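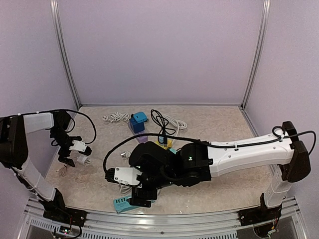
Unit 6: Action chunking, latency and the two-arm controller

Course notes, L. Perrin. Read before the lab session.

6.1 Where this unit starts

Unit 5 ended with a policy that takes the camera images and both joint vectors and returns the next joint targets. Run one step at a time, it has two faults. Inference takes longer than a control period, so the arms stall between commands. Small errors also compound, and a gripper drifts off a plug before it closes. This unit deals with both by predicting a chunk of k actions per inference call.

Notation: q is the stacked joint vector for both arms, left first. Gripper opening is the last element of each half. T is the control period, d is the inference delay in periods, k is the chunk length.

6.2 Chunk execution

The simplest scheme runs all k actions, then asks for more. Motion within a chunk is smooth, but the boundary between chunks is not. If the new chunk was computed from an observation taken d periods ago, its first d actions are already stale. Discard them and start at index d. Skipping this step is the most common bug in submitted work. It shows up as a short backward twitch at each boundary.

Overlapping chunks can be blended. For each time t, keep every prediction made for t and take a weighted mean:

w_i = exp(-m * i), where i = 0 is the oldest prediction

A larger m favors older predictions and gives smoother motion with slower reaction. Do not average the gripper element. Half of "open" and half of "closed" is a finger position that will drop a charger. Take the newest value for it.

6.3 Why cables make this harder

A rigid adapter has a pose. A cable has a shape, and the part of it that matters may be under something else. The Mancuso tracker used in Unit 4 returns a mask for each object, but where two cords of the same color cross, it often merges them. Treat a merged mask as one object with unknown topology and do not plan a pull on it.

A second problem is the hanging load. Once a device is lifted, its cord can swing or drag across the table. The policy sees this as a change in the image with no matching change in q. Chunks that are too long ignore it. 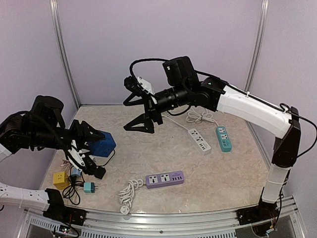

Fig. 6.1. Left gripper holding a blue cube-shaped device just above the table; right gripper open over the center.

6.4 Coordinating the arms

Both arms are driven by one chunk, so their timing is coupled by construction. Collision checking is still separate. The Sirkus planner inflates each link and tests the blended trajectory before it is sent. If any step fails, the whole chunk is rejected for both arms and the last safe targets are held. Holding only one arm breaks the coupling and puts the next observation outside the training data.

Check the trajectory after blending. Two safe chunks can average to an unsafe one.

6.5 Data for the lab

The set has 2,117 episodes, of which 31 are held out for replay tests. Object layouts differ between episodes. Train for 4,000 steps, then evaluate open loop: feed recorded observations and compare predicted chunks with recorded actions. Open-loop error is a check on the pipeline. It says little about closed-loop success.

Episodes recorded before April store the right arm first. The loader swaps them if the version field is present. Check it anyway.

6.6 Exercises

1. Plot boundary jump against d for k = 8, 16 and 32, with and without discarding stale actions.
2. Implement blending with m as a parameter. Report the largest joint velocity for each setting.
3. Write a rule that shortens the chunk when the mask under a closed gripper changes quickly. State its threshold and how you chose it.
4. Find a pair of chunks in the replay set that pass the collision check singly and fail once blended.

Hand in code and plots by 11th May. Log files must include T and d for every run.

Related items
Unit 4: Object masks with Mancuso
Unit 5: Single-step imitation policies
Unit 7: Recovery behavior and the Rosberg supervisor
Lab sheet: Setting up Sirkus
Dradodden log format, reference page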